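The planning round for the Aasen workcell closed in January, and I undertook to set out here how the equipment budget was arrived at. Readers who followed the earlier discussion will know that the first estimate was prepared by Märta Lie and covered the arms and grippers only. It made no allowance for the conveyor, the shelving or the goods to be handled.

The revised plan contains 11 lines. Chinyere Effiong asked that each one should name a supplier and a delivery period before it went forward, and this was done for all but the cabling.

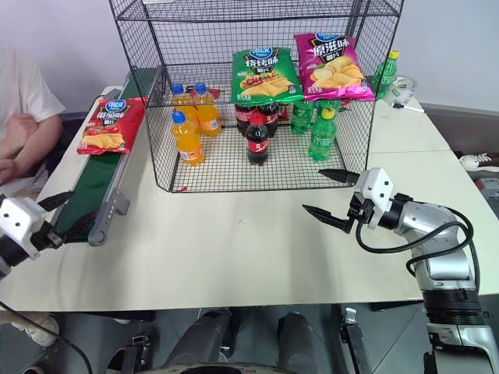 Cleltum quoted a delivery period of 6 weeks for replacement finger pads and 11 for a complete gripper. We have therefore budgeted for one spare gripper and two sets of pads – a larger sum than I had hoped to commit in the first year, but a defensible one.

Consumables were the subject of some disagreement. Linnea Söderlund proposed 400 packets and bottles for the year, on the grounds that crisp bags crease with handling and should be replaced regularly. I had allowed for far fewer. Her figure was adopted, and the purchase will be made in two orders.

The conveyor remains the least settled item. Plelenent offers a longer belt at a higher price, with servicing included for 52 weeks. I would prefer to keep the short belt and review the matter in the autumn.

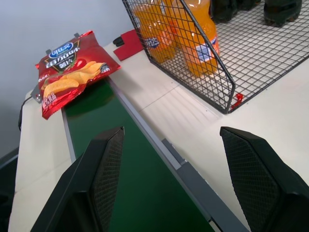

## Items carried forward

- Service contract for the arms: Zlata Sirko is to obtain a second quotation from Cenddale.
- A second wire mesh basket, of the same pattern.
- Cable covers, to be priced with the cabling.

Comments on the draft should be sent to me before the order is signed.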